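Handles, or the lack of them

So I've spent 60 bucks and a whole lot of evenings thinking about cupboard doors, and I regret nothing! The old ones in my workroom had those brass knobs that catch your sleeve every single time you walk by with a coffee. I wanted plain gray fronts, flat, no handles at all - just a door that shuts and leaves me alone.

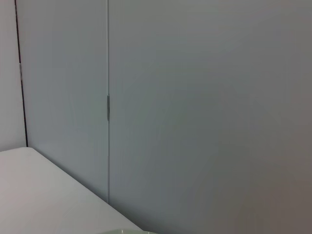

Araba Lamptey wrote in to say she'd go matte every time, but keep a soft cloth nearby, as gray shows fingerprints worse than white does. She's wiped hers down every week since August.

Fair enough, I have a cloth. I still love the gray (it goes a bit brown in the evenings, which I didn't expect). Next up is the shelf over the desk, and I've got five paint chips taped to the wall already.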